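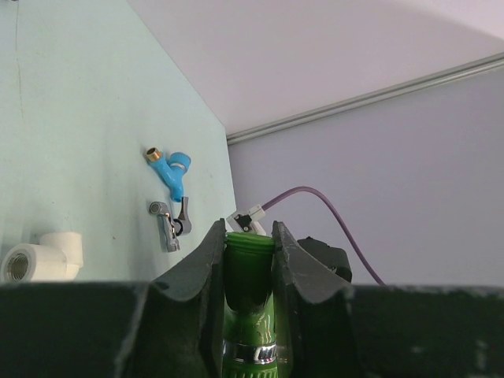

A green hose nozzle held between the two fingers of a gripper, seen from the wrist camera. Plumbing fittings lie behind it.

Jirkus is a method for teaching robot arms to handle threaded parts such as nozzles, valves and pipe fittings. It was developed at the Plandham robotics laboratory by Simone Portela and Simone Assunção, and first presented in December 2023. The name covers both the training procedure and the set of recordings released with it.

Background

Threaded parts are a wonderfully stubborn problem. A fitting that sits a few degrees off its axis can catch on the first turn and jam on the second, and shiny metal or see-through plastic often confuses depth sensors. Earlier work at Plandham, under the name Cavalcanti, relied on a fixed overhead camera and lost sight of the threads whenever the gripper moved in front of them.

Method

Jirkus uses colour pictures from a small camera at the wrist, which keeps the fingertips and the held part in view together. A person guides the arm through each task by hand. The recordings are then cut into short pieces at every change in grip, and a network learns to predict the next small movement from the latest view and the force felt at the wrist.

The most striking idea is what the authors call "backing in". Before tightening, the arm turns the part the wrong way until it feels the slight drop of one thread passing another, then reverses. Plumbers have done this by feel for generations, and it is a delight to see it carried over so directly to a machine.

Results

The first release contained 463 guided recordings covering 30 parts in plastic and metal. In the main test, the arm made 697 attempts at joining parts and completed 432 of them without cross-threading. Most failures came at the moment of picking up, when a rounded part rolled or tilted in the fingers. Once a part was held upright, the remaining steps were far more dependable.

Limits and later work

The method has no good answer for sealing tape, which changes the feel of the thread, and it slows down badly with very fine threads. A follow-up called Vovotix adds a second attempt after a slip, using the wrist view to judge how far the part has tilted. Portela has also begun testing the approach on jar lids and light bulbs, where early trials show that backing in works with almost no retraining.

See also
Peg-in-hole assembly
Learning from demonstration
Force control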